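Search this site Search

The Long Way Down to Dendolholm

Words: Luca Ferrante-Boyle
June issue

Two riders, one very long hill and the best week of longboarding I've had in years.
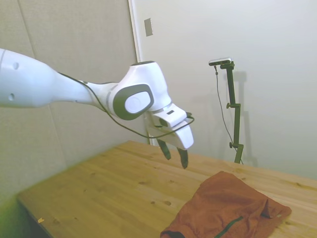 Walter Quispe reckons you haven't really skated a road until you've walked up it, and he repeated this to me several times on the way up the Dendolholm hill, usually when I was too puffed to argue. He'd parked the van at the bottom on purpose. I had my helmet clipped to my pack, my board under one arm and a growing suspicion that I'd been tricked into a bushwalk.

He was right, of course. On foot you notice all sorts. There's a seam across the second bend where the old bitumen meets the new, and a driveway halfway down that spits gravel onto the racing line every time a ute pulls out. The camber on the long left looks friendly from a car window and turns out to be trying to post you into a paddock. By the time we got to the top I had the whole road in my head, corner by corner, and I was absolutely fizzing to ride it.

If you've only known skating as ledges and stair sets, downhill can seem like a different sport that happens to use the same bits. The boards are longer and stiffer, the wheels are fat and soft, and most of the skill is in going slower. That sounds silly until you've tried it! Anyone can point a board down a hill. Getting it sideways at speed, scrubbing off just enough and hooking back up before the apex, all without sitting down on the road – that takes years, and Walter makes it look like he's shuffling across the kitchen in his socks.

He came to it late. He grew up surfing and only picked up a longboard for the flat months, when there was nothing in the water and he was driving everyone at home mad. The first one was a hand-me-down with a crack in the tail. He rode it on the footpath, then on the hill behind the shops, then on every hill he could reach on a bus ticket, and somewhere in there the surfing became the thing he did when it was too wet to skate.

Our first proper run was at six in the morning, with mist still sitting in the gully and a mate of his posted at each of the blind bends with a radio. The road was closed for us until nine. I'd like to say I kept up. I kept up for two corners, then Walter tucked in behind his knee, got impossibly small and disappeared. I could hear him, though. A good slide has a sound – a sort of dry, chalky roar – and it came back up the hill to me through the gums, one bend after another, while I foot-braked my way down like somebody's uncle.

"You were standing up," he told me at the bottom.

I'd noticed that, thanks.

So we spent most of the second day on slides. He had me on a wide, mellow bit of road below the dam, starting at not much more than jogging pace, gloves down, hips low, pushing the heels out. My first dozen attempts were dreadful. The board either gripped and threw me off the front, or let go completely and left me spinning on my pads. Walter doesn't say much when he's teaching. He rides beside you, does it correctly, and looks at you. After lunch he finally offered that I was staring at my wheels, and could I please look at where I wanted to end up. I looked at a fence post. The board came around, drifted, hung there for one gorgeous second and came back. I yelled so loudly that a cow left.

I'm a bit of a gear tragic, so I pestered him about his set-up the whole way through. He's less precious than I expected. The deck is a Quansah, a narrow, stiff top-mount with a good deep pocket for the back foot, and he's sanded the rails down by hand because he reckons they dug into his fingers. He runs the rear truck a touch tighter than the front. Wheels he burns through at a frightening rate. He's been on the Usell race formula all season, and he keeps the half-dead ones in an ice-cream tub for wet practice, sorted by a system he tried twice to explain to me. His leathers are patched on the left hip with what used to be a work boot.

The event we'd come for, the Dromisia, is my favourite kind of race. It has no grandstand and no big screen. You get a hill, a lot of hay bales, a sausage sizzle and 105 riders who all seem to have slept in their cars. It drops 700 feet from the lookout to the bridge and the fast section is properly fast, long enough that your thighs start shaking in the tuck. Heats go off in fours. Between rounds everyone piles into the back of a cattle truck with their boards on their laps and rides back up together, and the same people who were elbowing each other through the hairpin five minutes earlier are swapping bearings and handing around a bag of mandarins.

Walter won his first two heats with daylight behind him. In the semi he got boxed in at the hairpin, went wide, tapped a bale and had to chase. He picked off one rider on the long left, the one with the nasty camber, by taking a line right up against the verge that I'd have sworn wasn't there. We'd stood on that exact patch of road on the walk up. He'd scuffed at it with his shoe for ages while I complained about my calves.

It got him third, which wasn't enough for the final. He was cross for the length of one mandarin. Then he wandered back up to the hairpin, sat on a bale with the juniors and hooted for every single person who came through, including the bloke who'd boxed him in.

I entered the open class, since you're wondering. I went out in the first round, upright for almost all of it, and I've already booked the leave for next year. I'm told there's a hill on the far side of the range that's even longer. Walter wants to walk it first.

Contact us | Copyright, all rights reserved | Back to top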